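Stukero Teleop Sessions – FAQ for new operators
Barnville lab, updated December

Do I need any robotics background?
No. If you can play a video game you'll be ok. Most people get the hang of the gloves in an afternoon, fingers take longer than arms.

How long is a session?
40 minutes, then a break. Please take the break. Tired demos are bad demos and we end up tossing them.

What counts as one demo?
Start pose, do the task, back to start pose, hit the pedal. If you forget the pedal the whole thing runs on as one file and Halim (our logging tool) chokes on it.

What's on the peg board task?
Blue parts on the white board, two hands. Sizes go from tiny pegs up to a thick cylinder, plus a round disc with a post. Black outlines mark target spots. Read the task card for which part goes where, it changes between sets.

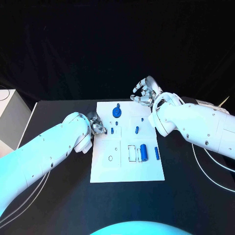
Can I use just one hand?
Only if the card says so. Park the other one up and clear of the board.

I dropped a part. Now what?
Keep going if you can reach it – recoveries are useful, mark it "R" in Halim. Off the table = stop, pedal, flag it. Don't reach in untill the arms are paused.

Fingers don't match mine?
Recalibrate. Open hand, fist, open hand. Still off, restart Dolar (the glove software) and try again. Third time, call the desk.

Should I go fast?
No. Smooth beats fast. Don't hover forever either, the robot learns the hovering too.

How many demos do you need?
700 for the peg board. We have 112 so far, so lots of slots open. Across all tasks its 1,504 on the server.

Can I move the arms by hand instead?
For some tasks, yes. Hand guiding is set on the card as HG. Fine for simple reaches, not great for finger work.

Where do I sign up?
Sheet by the lab door or the Stukero booking page. Mornings fill up first.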